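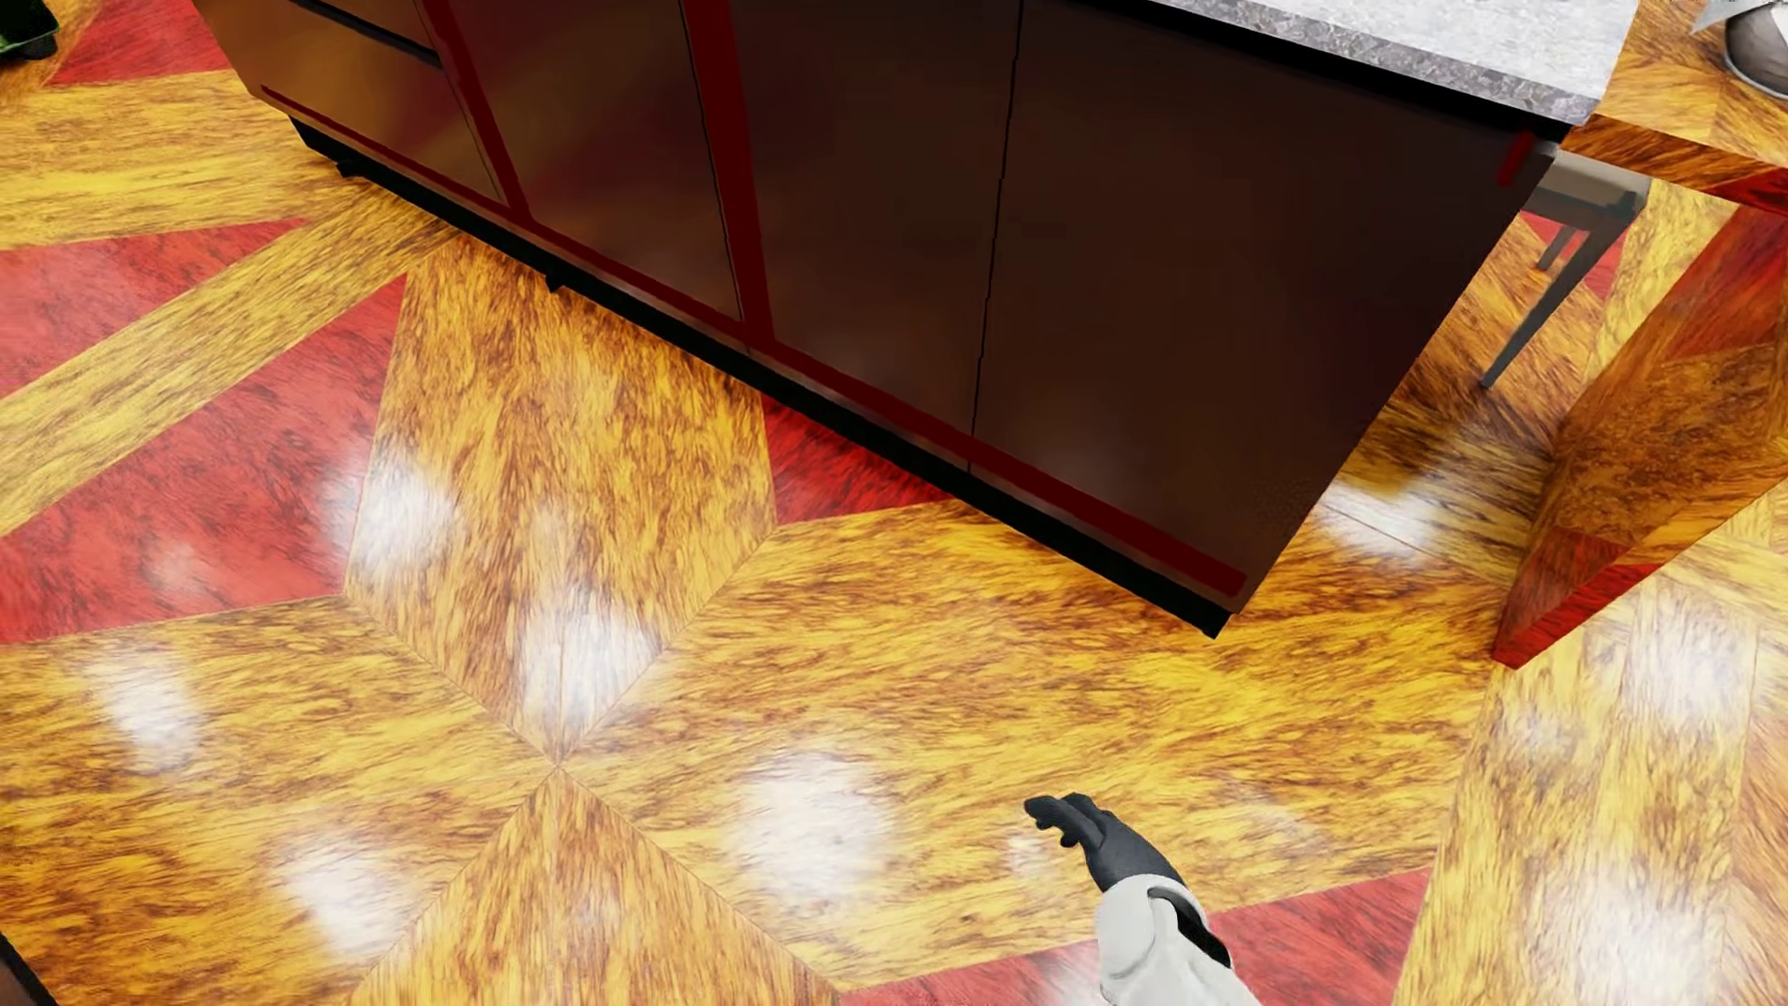 Radwa Kamel
Fouad, you can't tell people to give the place 18 hours and leave it there! Skander is worth three nights at the very least, and two of those should be spent eating. Did you even get up to the old town?

Fouad Erraji
I did, and I loved it. I just think a lot of people will be coming through on the way to the coast with one night to spare, and I didn't want them skipping it. Get in by lunch, drop the bag, walk the harbor wall, eat grilled sardines until you can't move, coffee at Patix in the morning, bus out. That's a great stop!

Radwa Kamel
It's a great stop and a terrible visit. The ferry to the bird island only goes mornings in the off season, so your plan misses it completely. And the ferry is the best thing there – you sit on the roof with the crates and somebody's always sharing oranges.

janka_gajdos
We did the ferry in September and it was so good we went back the next day. Wear something windproof. Also the walk up to the lighthouse on the far side is steeper than the map makes it look, but wow, that view.

One question for both of you, is Bronel still open? The little bar under the arches with the fig brandy. Somebody on another thread said it had moved.

Fouad Erraji
Moved two doors down, same owner, same brandy. More stools now! They do a plate of fried peppers with it and I'd go back for those alone.

Chaiwat B.
Going to disagree with everyone on the harbor wall. It's fine, but it's where all the tour buses stop. Take the path behind the fish market instead, past the boat sheds, and you come out on a small beach where the kids play soccer. I stayed for the whole match. Lost track of time and missed dinner at my guesthouse, no regrets.

Radwa Kamel
Yes to the beach path, but go to the wall as well, at sunset. The buses have gone by then.

Chaiwat B.
OK, sunset I'll give you.

chaimae_e
Reading all this with a map open, thank you! We have two nights and a kid who gets seasick. Is the ferry rough? And where did people stay? I was looking at Clegg, the guesthouse by the steps.

janka_gajdos
Stayed at Clegg! Lovely people, loud pigeons, enormous breakfast. Ask for a room at the back. The crossing takes 47 minutes and ours was choppy on the way out and flat coming home, so it's a bit of a gamble with a seasick kid. The lighthouse walk might be the safer pick.

Fouad Erraji
Or the beach, and then peppers at Bronel, they're relaxed about kids before dark. And fine, Radwa, I'll edit my post to say two nights.

Radwa Kamel
Three!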